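4.2 Small shelves and where the bottles go

I have to admit that when I began the household visits in Ditthorpe I expected the small shelves to be the dull part. I wanted to write about larders and airing cupboards! But once I had sorted my notes from the 50 homes, it was the little two-tier shelves, the sort you can pick up with one hand, that kept asking for a section of their own.

The question I put to people was a plain one: what lives on the top, and what lives underneath? In my coding sheet (see section 3) every item got a place, a posture (standing, leaning or lying) and a note on what was next to it. That gave me 1,498 entries for the whole study, and I coded each of them myself at my own kitchen table, so any daft decisions in there are mine.

Miyazaki's work on display and storage treats the two as separate jobs done by separate furniture. I like that work a great deal and borrowed half my vocabulary from it, but I don't think it holds for shelves this size. People put a pretty shelf among their flowers and then tuck the cleaning things into the bottom of it. Figure 7 is a case I come back to a lot, with a picket-fence shelf in blue and white, flowers close by, and the spray bottles down below.

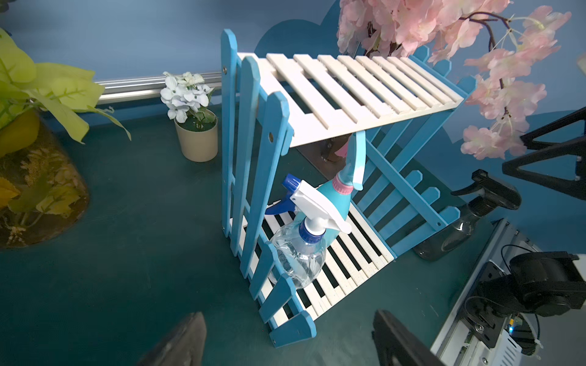 Figure 7. Two-tier shelf with picket-fence sides; spray bottles on the lower tier, one lying at an angle and one leaning behind it.

What I noticed first was the posture. I had a column for "standing" that I assumed would swallow up nearly every bottle, and yet neither of these is upright. The clear one with the blue nozzle is lying at an angle on the slats, and the turquoise one leans with its head tipped up towards the shelf above. A trigger bottle is a top-heavy, awkward thing, and a low shelf doesn't suit it very well. In nine homes I was told, more or less in the same words, that the bottles "just go in there", and I took that as an answer about reach and habit more than about neatness.

The second thing is the slats. Barar argues that an open surface makes people tidier, the idea being that you can see what you've got. Well, maybe. You can see through the gaps in a slatted top, but what you mostly see is shadow, and anything pushed to the back is easily lost in it (I had to add a code for "present but can't tell what it is", and I used it more than I would like). I'd say slats let people feel that the things underneath are still on view, while doing a fair job of hiding them – and I suspect that is a good part of their charm.

I did try the Tronero scale here, which scores a surface from "kept" to "dumped". It gave me trouble. The flowers near a shelf would pull my score one way and the bottles would pull it the other, and on a second go in August I found I had changed my mind on several of them. In the end I scored each tier separately and left the surroundings out, and those are the scores used in section 5.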